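Still waiting for the butler

7 December 2018

My dishwasher packed up in September, and I have been thinking about robots ever since. A dishwasher is a robot if you squint. You put dirty things in, it does something unpleasant behind a closed door, and clean things come out, apart from the one spoon. What it has never done is fetch a plate from the sitting room, and that is the half of the job I would pay for.

So I have been reading up. The short version is that machines can now do a great deal of work in factories, provided the factory agrees to be built for them. My cousin's husband works at Agyeman, where they pack bathroom fittings, and they have 2 arms on the line which put taps in boxes all day and don't stop for tea. The taps arrive the same way up, in the same place, at the same speed. He told me that when a batch came in with the plastic bags folded differently, the whole line stood still for a morning and everyone packed by hand, quite cheerfully, while a man from the supplier looked at a laptop.

My house is nothing but bags folded differently. I have a kitchen table that on any given evening holds post, a child's shoe, half an onion and somebody's phone. To clear it I need to know that the onion goes in the fridge, the shoe goes in the hall and the post goes in a drawer until it becomes serious. I don't remember learning any of this, and I couldn't write it down for a machine in under a week.

Tollevetti will sell you a floor cleaner for 400 pounds which does a decent job of the middle of the room. I borrowed one. It ate a sock, then went under the sofa and sulked. There is also the Gramow folding cabinet, which folds shirts nicely so long as you clip each one on yourself, by which point you are holding a shirt by the shoulders and might as well carry on.

The hands are the trouble, as far as I can tell. Picking up a roll of something soft, or moving a plant with flowers on it and leaving the flowers on, is work for fingers that know how hard to squeeze. A good deal of effort now goes into people doing small tabletop jobs with grippers over their own hands, so that there is something for the machines to learn from.
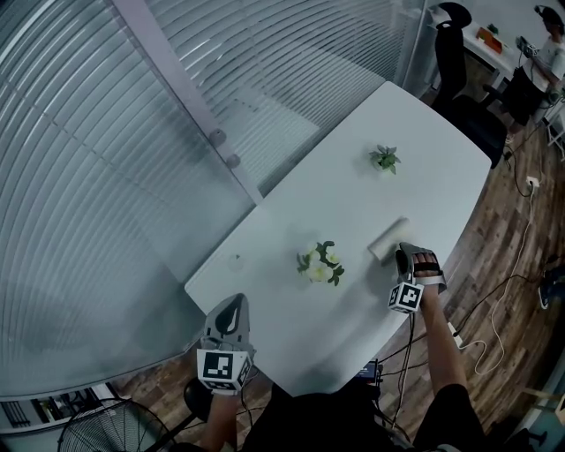

Sowmya Kartha wrote in after my last post on this to say I was being too gloomy, and that her father said much the same about washing machines. She would happily take a robot that did one chore badly, if it did it at three in the morning while she was asleep. Her choice would be wiping surfaces, and she doesn't mind streaks.

I take the point about streaks. My own wiping wouldn't pass an inspection. But a bad wiper that also knocks the fruit bowl over is a different animal, and it would be doing it at three in the morning – I'd be downstairs in my dressing gown with a torch. Something that needs me to tidy up before it comes is a cleaner, and I had one of those once and was frightened of her.

Meanwhile the new dishwasher is coming from Rotetport next week, if the van can find us. I still have to load it.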